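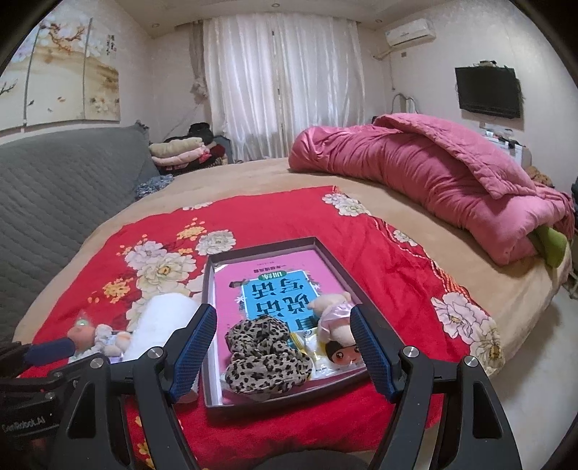

3.2 家庭存放环境与纸质读物的保存状况

3.2.1 问题的提出

既有的纸质文献保存研究多以图书馆、档案馆的库房为对象，对普通家庭中读物的存放方式关注较少。家庭藏书数量有限，版本价值通常不高，却构成了居民日常阅读的主要物质基础。儿童读物、教辅材料与通俗读物在家庭中的流转频率远高于馆藏图书，其受损形态也与库房条件下的老化现象有明显差别。本节依据丹伦（Dellen）与本达诺（Bendano）两地的入户访谈和实物登记材料，讨论存放位置、容器类型与取用习惯三个因素对读物保存状况的影响。

本文所称“家庭存放”，指读物在不被阅读时所处的位置及其承托方式，既包括书柜、书架等固定家具，也包括床面、窗台、纸盒、盒盖等临时性承托物。后一类在以往的调查问卷中往往被归入“其他”，未作进一步区分。图3所示为置于红色花卉图案毯子上的浅盒盖，盒内放有一册粉色封面的中文图书，属于本文分类中的“开敞式浅容器”。

图3　开敞式浅容器存放

3.2.2 样本与登记方法

本次调查共登记读物300册，来自31户家庭。登记工作由贝拉达（Driss Berrada）与杜达（Jarosław Duda）分别在两地主持，编码手册由普贾里（Hema Poojary）拟定。每册读物按照书脊、封面、书口、内页、装订五个部位逐项评定，评定结果采用8级量表记录，1级为完好，8级为散页或缺页。为减少登记人员之间的判断差异，两地人员在正式入户之前使用同一批旧书进行了比对训练，对分歧较大的条目重新拟定了文字说明。

存放方式分为四类：一是直立式书架存放；二是平叠堆放；三是封闭式容器存放，包括带盖纸箱、抽屉和塑料收纳箱；四是开敞式浅容器存放，包括盒盖、托盘及浅口纸盒。同一册读物在访谈中被报告有两个以上常用位置的，以受访者自述停留时间最长的位置为准。受访者无法作出判断的，登记为“位置不定”，在分类比较时予以剔除，但保留其受损情况的文字记录。

访谈采用半结构式提纲，内容涉及读物的来源、主要使用者、取用时段、清理频率以及处置意愿。访谈对象以承担日常家务整理的成年人为主，有条件时兼访未成年使用者。克鲁诺蒙（Clunoment）街区的住户在前期联络中表示入户时间受限，该处访谈改在社区阅览室进行，实物由住户自行携带，因此未纳入存放位置的分析。

3.2.3 存放方式与受损部位

四类存放方式对应的受损部位存在可以辨识的差异。直立存放的读物，受损集中于书脊上端和下部书角。书脊上端的撕裂多与取书时以手指勾拉书顶有关；书角磨损则与书架隔板表面粗糙、书册排列过紧有关。平叠堆放的读物，书脊保存较好，但位于下层的平装书常见封面压痕，覆膜封面之间偶有粘连。杜达在丹伦的登记备注中指出，平叠堆放的高度往往由家具之间的空隙决定，住户很少主动控制。

封闭式容器中的读物外观普遍较为整洁，封面褪色程度轻。与之相对，纸页霉斑的记录主要出现在这一类别，尤以置于外墙一侧或地面的容器为多。受访者通常将封闭容器视为最稳妥的存放方式，而对通风问题缺乏认识。部分住户在容器内放入干燥剂后长期不予更换，其防潮作用难以维持。

开敞式浅容器的情形较为特殊。此类容器侧壁低矮，对读物四周形成一定围护，读物平放其中，书脊与书角不直接承重，机械性损伤较轻。其不足在于封面完全暴露，易受灰尘和日照影响，且容器本身常被移动，有时随使用者在床铺、桌面与地面之间转移。评定结果显示，该类读物在书脊一项上的等级低于直立存放，在封面污损一项上则高于封闭存放。鉴于该类样本数量偏少，上述差别仅作描述，不作统计推断。

3.2.4 取用习惯的中介作用

存放方式并不单独决定读物的保存状况。在同一户家庭内，采用相同方式存放的读物，其受损等级可能相差较大，差异主要来自取用频率和使用者年龄。供学龄前儿童使用的读物，无论存放于何处，内页折角与撕裂的记录均较多；供成年人使用的工具书，受损则集中在经常翻检的章节。

访谈材料表明，开敞式存放与较高的取用频率相伴出现。多位受访者提到，将近期阅读的书册放在伸手可及之处，是为了便于睡前或傍晚阅读，读毕之后再移回书架。由此可以认为，开敞式浅容器在家庭中承担的是周转功能，其所容纳的读物处于使用状态，而不是收藏状态。若仅以受损程度评价该类存放方式，容易将使用强度造成的影响误作存放条件造成的影响。

希利文斯基（Tadeusz Śliwiński）对里昂斯（Lyons）出租住宅区的早期调查曾提出“停留位置”与“归置位置”的区分，前者指读物在两次阅读之间的暂存之处，后者指阅读周期结束之后的固定去处。本文的材料支持这一区分，并提示停留位置的选择更多受到家具布局和照明条件的制约。在书架距床铺较远的住户中，停留位置与归置位置分离的现象较为普遍；在居住面积较小、书架与床铺相邻的住户中，两者往往合一。

3.2.5 纸张与装帧因素

除存放与取用之外，读物本身的材料特性亦需加以控制。登记样本中以胶装平装书为主，骑马订薄册次之，精装书较少。胶装书在反复平摊阅读后容易出现书芯与封面脱离，骑马订薄册则多见订口锈迹及中心页脱落。赫米耶莱夫斯卡（Witold Chmielewska）在复核阶段抽取了装订评定为7级及以上的读物，逐册核对受损成因，认为其中胶装书的脱胶与存放方式关联较弱，与用胶质量和翻阅方式关联较强。

封面工艺的影响同样值得注意。覆膜封面对灰尘和指印有较好的抵御能力，但膜层起翘之后难以修复；未覆膜的彩色封面在日照条件下褪色较快，红、粉、黄等色系的变化尤为明显。对于以开敞方式存放的读物，封面朝向与光源位置之间的关系应当作为独立变量予以记录。本次登记未设此项，是设计上的一处缺陷，后续调查已在登记表中增补。

3.2.6 对家庭保存建议的含义

现行面向公众的图书保养指南多沿用馆藏标准，强调恒定温湿度、避光和直立排列，与多数家庭的居住条件存在距离。根据上述分析，面向家庭的建议宜区分使用中的读物与收藏中的读物。对于前者，重点在于避免阳光直射、定期除尘以及避免在承托物上叠压重物；对于后者，重点在于通风与防潮，封闭容器应离地放置，并在潮湿季节开启检查。九月前后气候转干的地区，可在该时段集中进行一次整理。

需要说明的是，本节结论受到样本地域范围的限制。丹伦与本达诺均为中等规模城镇，住宅类型较为接近，所得结果能否适用于高湿度沿海地区或集体住宿环境，尚待检验。两地受访家庭对入户登记的接受程度亦有不同，本达诺的部分住户在访问前对读物进行过整理，可能使停留位置的记录偏少。第四节将结合阅览室借阅读物的归还记录，对取用频率这一变量作进一步测量。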